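Setting Up a Bin-Picking Exercise for a Student Robotics Club

If your club has been handed time on a real industrial arm and you're wondering what on earth to do with it, bin picking is a lovely place to start. You put some blocks in a bin, you ask the robot to take them out one at a time, and you find out very quickly how much your own hands have been doing for you all these years! Our club at Zusness has run the exercise with two groups of students now, and I've written up the way we do it so that you can skip a few of our sillier mistakes.

What you'll need

An arm with a two-finger gripper (ours is a KUKA, but the steps are much the same for others), a bin with sloping walls, a couple of bar clamps, and a handful of plain rectangular blocks in two colors. You'll also want a notebook. We keep our pick log in a shared sheet called Jolum, which one of our students built over a summer, but paper works fine and doesn't need charging.

Before anything moves, have whoever is in charge of the arm walk everybody through the stop button and the speed limit. We stay in the slow teaching mode for the whole first meeting, and hands stay out of the bin unless the arm is stopped.

Step 1. Fix the bin

Clamp the bin to the table before you teach a single point. The first time around we trusted its weight, and by the end of the afternoon it had crept far enough that every saved position was wrong. Once it's clamped, touch the gripper tip gently to three corners of the floor, save those points, and build your bin frame from them. Check it by driving to a spot you haven't taught. If the tip stops where you expected, you're in good shape.

Step 2. Set a safe height

Pick a height above the rim where the arm can swing sideways without meeting anything. Ours is 300 mm above the bin floor, which clears the walls with the longest block hanging down. Every pick begins and ends at that height, and I do mean every one, even the easy ones in the middle. Watch the cables too while you're at it. Turn the wrist slowly through the full range you plan to use and see that nothing pulls tight.

Step 3. Scatter the blocks

Resist the urge to line them up nicely! Tip them in and leave them where they land. Blocks lying across one another or tucked in at the foot of a wall are the ones that teach you something, and students tend to argue over them in the best possible way. 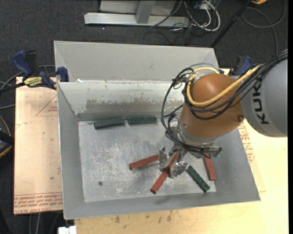
Szabo wrote in after trying these steps with a school team to say that the order of picking mattered far more than the grip force, and that their results only got better once they made the students say out loud which block was free to move before anyone touched the pendant. I like that very much and we've borrowed it.

Step 4. Choose the angle, then the block

For each block, turn the gripper so the fingers close across the narrow side. A steeply angled block may need the wrist turned nearly a quarter of the way around, and near a sloping wall you have to ask whether the outer finger has room to come down. If it hasn't, leave that block and come back to it once its neighbors are gone.

Step 5. Log everything

Write down the color, the angle, and whether the pick held all the way up to the safe height. Our second group logged 475 attempts, and 379 of them held. Most of the rest were fingers landing on top of a block, so we added a short pause just above it for a last look.

Once your students are comfortable, try one color only, or hand the log to another team and let them plan the order. Ours are now getting ready for the Losport student challenge in June, and they've asked for more blocks.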